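Workshop tips: keeping an arm's software sane when it works inside old PCs

I run the software side of a small bench setup in Takmont where an arm helps take apart retired office desktops. The arm is called Clurow, the planner we wrote for it is called Drover, and the coffee machine has no name but does more for throughput than either. People keep writing to me for tips, so I've put the ones I repeat most on one page. They're small things (most good workshop habits are!) and you can use nearly all of them whatever arm or planner you have.

Give the cables their own layer

My first map of a case had one kind of obstacle in it, called "stuff." Sheet metal and wires got the same padding, and Drover either refused to go anywhere or took a route so wide it was silly. Now cables live in a separate layer with a fatter margin, and I refresh that layer before every single move. Metal I map once per case. Wires get moved by people, by the last step, by a sleeve. Trust the metal, recheck the wires.

Pick landmarks that don't shine

I spent 20 days being stubborn about using screw heads to line the board up with the map. Screw heads are bright, round, and all alike — the matcher would lock onto the wrong one and be very proud of itself. Try the printed lettering on the board instead. It's flat, it has a right way up, and two words a few inches apart give you position and rotation in one go.

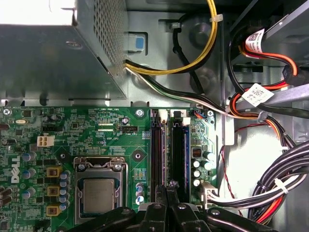

Takmont, July

I've got a Dell board on the bench this month and it's a good one for trying the lettering trick, with "FAN CPU" printed beside the fan header and the DELL logo running up the side of the board. I use the pair as anchors and keep the metal frame of the processor socket as a tiebreaker only, on account of the glare.

Two more habits from the same case. Sort wires by bundle, never by color. The yellow and black ones leaving the power supply want to be one fat obstacle with a bend in it, and so does the black, white and red bunch at the white connector on the board. When I let the detector treat each color separately it gave me a plate of spaghetti and a planner that timed out. The other habit is to mask out the stickers. There are labels with little square codes wrapped around the cables by the drive bay, and my code reader adores them. If you're hunting for an asset tag, tell the reader which part of the case to look at, or you'll file the computer under the name of its wiring.

Mask your own fingers

Sounds obvious, and I still forgot it. A wrist camera sees the gripper in every shot, so cut that shape out before anything else looks at the picture. Make one mask for open and one for closed, plus a few in between if your fingers travel far. Redo them whenever you change fingertips. I keep mine in the same folder as the fingertip drawings so I can't update one and skip the other.

Write the retreat first

Before I plan a way in, I plan the way out, and save it. Straight up, slow, 3 inches, then stop. Every step in Drover has to carry one or it won't load. My friend Musyoka Nyanda talked me into this over lunch and I grumbled for a week, and she was right.

Log the reason as well as the error

I used to log "plan failed" and feel organized. Great, thanks, past me! Now each failure has to name the thing that blocked it: which layer, which step, which joint was near its limit. Last time I went through the pile there were 545 entries, and 13 of them explained most of my bad Thursday.

Replay before you run

Kioko is our little replay tool. It feeds yesterday's pictures to today's code and shows me where the two disagree. If you only build one extra thing, build that, even if it's an ugly script that puts two images side by side. I run it while the kettle boils. Any disagreement about where a connector is means the arm stays parked until I've looked at it myself.

Odds and ends

Name settings so a tired person can read them. "cable_margin" beats "cm2" every time.

Keep the speed limit in one file. I once had it in four places — they did not agree.

Turn your bench lamp to the same angle each morning. A strip of tape on the base marks mine, and it has saved me more retuning than any clever filter I've written.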